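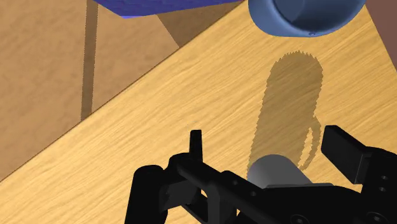
5. Changes in the work of table clearing

The Fostoditz site runs a staff canteen in which tables were cleared by hand until June. Clearing was never a job title there. It was shared among the people on the serving line, who left the counter when the tables filled up and came back when they were done. When the company decided to try an arm for cups and mugs, the planning was done first in simulation, and the canteen workers were asked to review the simulated runs before any equipment was ordered.

We interviewed 39 workers over the review period. Each was shown recorded runs on a screen in the break room and could stop a run at any point to comment. Most of the stops came at the grasp. Workers wanted to know how the gripper would take hold of a cup that still had something in it, and whether it could tell a cup that was finished from one whose owner had gone to get a napkin. The planning team had no answer to the second point, and it was added to the list of open issues under the project name Prutedow.

The runs used a small set of objects on a wooden table, with the arm on a pedestal beside it. Several workers remarked that real tables are messier, with trays, paper and phones. Others said the plain layout made it easier to talk about one movement at a time.

Figure 2. Simulated run with the gripper closed at the top of a white cup. A dark blue mug and a thin brown stick lie to either side of it. 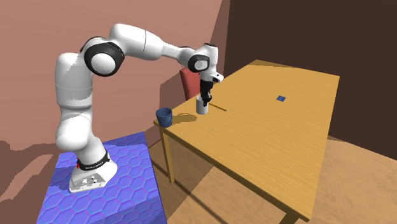

5.1 Who watches the arm

The plan supplied by Gendbridge gave the supervision of the arm to the serving line. A worker would keep an eye on it, stop it if needed, and put back anything it dropped. The plan gave no time for this. In the interviews, supervision was described as the largest change, larger than the loss of the clearing itself. Clearing had let people walk, sit down for a moment with a regular customer, and get away from the heat of the counter. Watching the arm would keep them in one place.

Pay grades were also raised. Stopping and restarting a machine counts as an operator task elsewhere on the site and is paid two grades above canteen work. At the time of writing the company had not said whether the same rule would apply.

After the interviews the schedule was changed so that one person per shift is named as operator, for no more than 90 minutes at a stretch. The operator does not serve during that time. Training takes four sessions and covers the stop button, spills, and mugs set close together.

Figure 3. Simulated run with the gripper open above the table and two mugs standing on it.
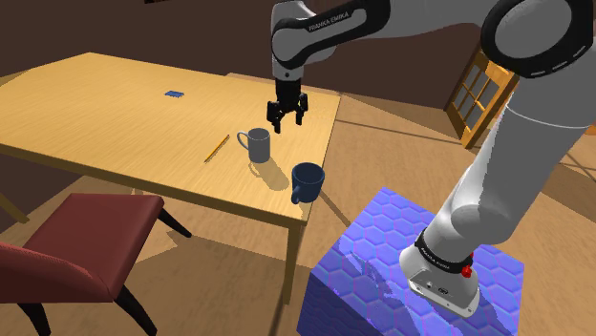 Emmanuel Chege told us that the change in schedule mattered more to him than how well the arm picked up mugs, and that he would take the operator turn "as long as it's written down and I'm not also pouring soup." He asked for the rota to be posted a week ahead. The request was passed to the canteen manager and is now part of the trial rules.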